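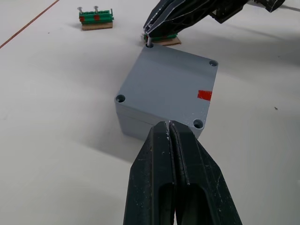 Isbridge Readers' Board > Nonfiction > Sea and Exploration

Thread: Anyone else halfway through the Paltico book?

saltmarsh_reader
I picked this one up at the library on Saturday, meaning only to read the first chapter over lunch, and I'm afraid the lawn never got mowed. For anyone who hasn't run across it, it's the story of the cargo steamer Paltico, which left port one February with a hold full of copper and was never heard from again, and of the two rival dive teams who both swear they've found her. I love this sort of thing! My grandfather kept a whole shelf of shipwreck books by his chair (most of them smelled like pipe smoke, and a couple still do), and I think he would have eaten this up. I'm at the part where the second team has just hired its own boat. Please, no spoilers past chapter 5, but I'd love to know what everyone thinks of the writing so far.

thermocline
Oh good, somebody to talk to about it! I finished last week and have been pestering my poor husband ever since. I'll be careful with spoilers. I thought the diving chapters were wonderful — I've never been deeper than the end of a swimming pool and I still had to put the book down and take a breath when they first went through the engine room hatch. My one complaint is the business side. There's an awful lot about salvage contracts, and I kept turning pages hoping somebody would get back in the water.

old_bosun
I'm going to disagree with you there, thermocline, in the friendliest way I can manage. The contracts were my favorite part. I worked on tugs for a good many years and you'd be amazed how much of life at sea comes down to who signed what. When the Mitsotakis-Vlachou company shows up with its old insurance claim, that's when the book really got going for me. Without that claim you have two boatloads of people being rude to each other over a radio. With it, you understand why they can't just shake hands and share the wreck.

thermocline
That's fair, and you've made me want to go back and read those pages more kindly. I still think it could have lost 70 of them and been a better book, though.

old_bosun
Seventy! You'd have cut the whole hearing.

thermocline
I would have, yes, and made a sandwich with the time I saved.

quietharbor
Hello all, I mostly just read along but I have to put a word in. Does it bother anyone else that the author takes sides? By chapter 2 you already know which captain you're supposed to root for. One of them gets his whole childhood, the dog, the leaky rowboat, the aunt who taught him knots, and the other one gets described as "a man in a clean jacket." I grew up near Bretudau, where a lot of the story takes place, and folks there have a higher opinion of the clean jacket fellow than the book does. He paid his crew on time, for one thing, and people remember that.

saltmarsh_reader
Quietharbor, how neat that you're from there! I did notice the jacket line and laughed at it, and now I feel a little guilty. Is the harbor really the way it's written, with the fish sheds all leaning on each other?

quietharbor
It was when I was little. Most of the sheds are gone now and there's a parking lot, but the café with the green door still does a very good chowder, and the harbor wall is right where the book puts it. I would quibble with the weather. It does not rain every single day, whatever chapter 3 would have you believe.

page_and_anchor
Chiming in from the audiobook crowd. I think quietharbor is being a bit hard on the author. A writer spends years with these people and is bound to like one better than another, and I'd sooner have that out in the open than have it hidden. The narrator is terrific, by the way, though he pronounces Paltico two different ways and it drove me a little batty on my commute. Does the print copy have maps? I kept wishing for one.

old_bosun
There are maps at the front, and a deck plan in the back that I wish I'd found before I finished. Saltmarsh, go look at it now, it won't spoil anything. You'll want to know where the number two hold is before you get to chapter 6.

saltmarsh_reader
Found it, thank you! I've stuck a bookmark in there. Off to read a bit more before supper, and I'll come back and argue about the hearing once I've gotten through it.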